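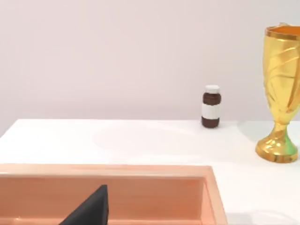 Save Files and Game Updates: What Happens to Player Progress After a Patch

Project report, second semester
Group: Sandamali Mondal, Rafsan Nanayakkara, Janaka Dewan
Supervisor: Lachlan Ogilvie
Submitted May 26, 2022

1. Introduction

Many players of mobile games have the same bad experience. They install an update, they open the game, and the progress is gone or the game does not start. In our project we wanted to understand why this happens and how a small developer can prevent it. We did not have access to the code of a commercial game, so we worked with Bresow, a role-playing game for Android which was written by Ruwan Mondal, a former student of our department. He gave us the source code of two versions, 1.4 and 2.0.

2. The problem

In version 1.4 the game stores everything in one file: the level of the player, the inventory, the map and the settings. The fields are written one after another, without names. In version 2.0 a new field for the armor was added in the middle of the inventory. When the new version reads an old file, every value after this point moves by one place. The gold becomes the armor, the map position becomes the gold, and so on. Sometimes the game crashes, but the worse case is when it does not crash, and the player saves again over the old file.

3. Method

We wrote a small tool with the name Getance. It creates save files in the format of version 1.4 with random but allowed values. Then it opens each file in version 2.0 and compares the result with the original. We created 4000 files. The tests ran on an emulator, with a limit of 30 seconds for each file. If the game did not answer in this time, we counted it as a crash.

Rafsan wrote the generator and Janaka the comparison. Sandamali was responsible for the conversion code, which we describe in the next section.

4. Our solution

We made two changes. First, each save file now begins with a version number. If the number is missing, the game knows that the file comes from 1.4. Second, before the conversion the game makes a copy of the old file and keeps it until the player has finished one full session.

The conversion itself is short. It reads the old fields in the old order, gives a default value to the armor, and writes a new file. The most difficult part was the map, where the old version used a different numbering for the Jeltitz area - we needed a table by hand for this.

5. Results

Without our changes, no file from 1.4 with a filled inventory was loaded correctly. With the changes, all files were loaded with the same values as before, except those where the player stood inside a building in Jeltitz. In this case the player now starts in front of the door. We consider this acceptable, but it should be mentioned in the update notes.

6. Limits and further work

We tested only one game and only on the emulator. Real phones can have full storage, and then the copy of the old file cannot be written. At the moment the game shows no message in this case. We also did not test save files that were changed by mods, although Ruwan told us that some of his players use them.

The source code of Getance is in the department repository, in the folder Rathnayake.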